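How Does a Piece of Cloth Hold Together?

You wear cloth every day, and you sleep on it too. Let us find out what it is made of.
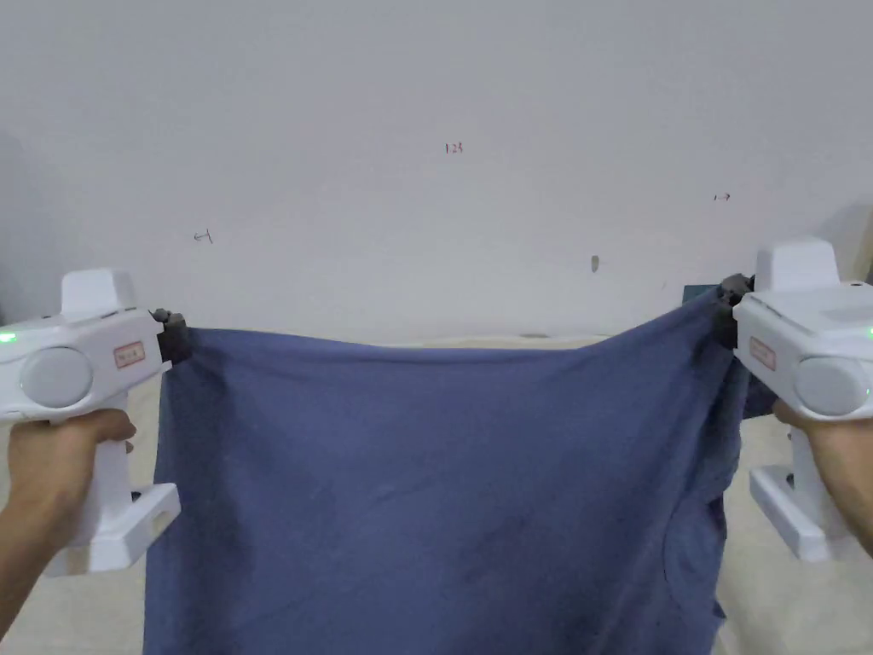

One young reader from Prellano wrote to us and asked why a cloth always falls down soft and never stands up like paper, even when you hold it by two corners. It is a very good question! To answer it we must look at the cloth from very near.

A thread is many small hairs

Take one thread from an old rag and pull it slowly apart. You will find that it is made of many fine hairs. These hairs are called fibers. Cotton fibers grow on a plant, and wool fibers grow on a sheep. One fiber alone is weak, and you can break it with two fingers. But when many fibers are twisted together, they press on each other and do not slide away. Now you have a thread, and it is much stronger.

Over and under

In woven cloth there are two groups of threads. The first group goes up and down and is called the warp. The second group goes from side to side and is called the weft. Each weft thread goes over one warp thread, under the next one, then over again. The next row does the opposite. A bed sheet can have 3000 threads or more in its width – you would need a long afternoon to count them.

The threads are not glued. They only cross, so each of them can move and bend a little. Paper is different. In paper the fibers lie in all directions and stick tightly to each other, and this makes the sheet stiff. This is the answer for our reader from Prellano. The cloth is pulled down by its own weight, the threads bend easily, and it hangs.

Where do the colors come from?

Cotton is nearly white when it is picked. To make it blue, people put it in a bath of dye. Sometimes the threads are dyed before weaving, and sometimes the whole cloth is dyed after. For a long time blue dye was made from the leaves of plants. One of these plants is called indigo.

Try it yourself

You need a square of woven cloth, for example an old handkerchief.

1. Hold two corners next to each other and pull gently along the edge. It stretches only a very little.
2. Now hold two opposite corners and pull. It stretches much more!

In the second case you pull across the threads, and the small squares between them become diamonds. Tailors call this direction the bias. A skirt cut on the bias falls in soft waves.

New words

Fiber – a very thin hair from a plant, an animal or a factory
Warp – the threads that go up and down
Weft – the threads that go from side to side
Bias – the slanted direction across the threads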